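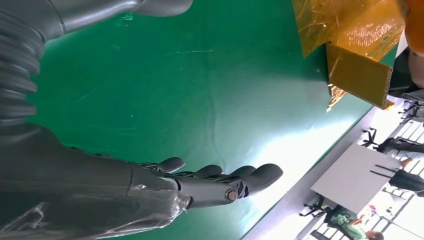 Chang-ho Nam reckons I'll be loading my own dishwasher for years yet, and we've been arguing about it all week, so I thought I'd put it to everyone here. Are there any robots that can do proper chores now? I don't mean a vacuum that bumps round the skirting boards. I mean hands with fingers, picking up a wet plate, folding a towel, wrapping a parcel. I run a small packing bench from the garage and I'd love a helper for that as well as for the kitchen. I've seen so many clips this year and I can't tell which ones are sped up or steered by a person. Budget is not huge but I'm curious even if the answer is no!

Asked 12 Nov 2023
3 answers

Answer 1 (accepted)

Short version: bits of chores yes, whole chores no, and it's moving so quickly that I get excited every time I look.

I work at Rarnow, where we do gift boxes and breakables, and we had a two-handed machine on trial for four weeks. Things it managed well: taking a box off a stack, putting it down square, moving soft stuff from one tub to another. Folding a tea towel took it nearly 70 seconds, which sounds awful until you remember it had to find the corners by itself - I stood there grinning like a kid.

What it struggled with was anything shiny, see-through or floppy. Cling film, foil, bubble wrap, a glass with water in it. Cameras get muddled by reflections, and the fingers can't feel much, so it either crushes the thing or lets it slip. Wet plates are the same problem with more mess. For your packing bench that's the awkward part, as wrapping is nearly all floppy material. Sealing and labelling boxes of one size is a solved job, but you don't need fingers for it. A plain taping machine will do it and we paid 3250 for ours, second-hand, with a spare roller.

On the clips: look for the playback speed in the corner, and look for people moving in the background. If they walk oddly fast it's been sped up. If the maker doesn't say whether it was running on its own, I assume someone was steering.

Kristaps Luik

Answer 2

no. get a dishwasher with a cutlery tray

Answer 3

Agree with most of Kristaps's answer but I'm more hopeful on the kitchen side. My sister-in-law is at Grusetti and they have an arm there that clears trays in the canteen. Same trays, same rack, same spot every time, and it does lunch without any fuss. Move the rack a hand's width and it needs setting up again. So a home is harder than a canteen, mostly down to the cat and the children and the mug left on the stairs.

I wouldn't buy anything with fingers yet, though there are kits for a small single arm if you like tinkering. I'm saving for one in December and will post how it gets on with socks.

Comment on answer 3: which kit? The Prirkusar one has a weak wrist, mine droops with anything heavier than a tin of beans. Great fun though

Comment on answer 3: not decided, probably that one, beans or no beans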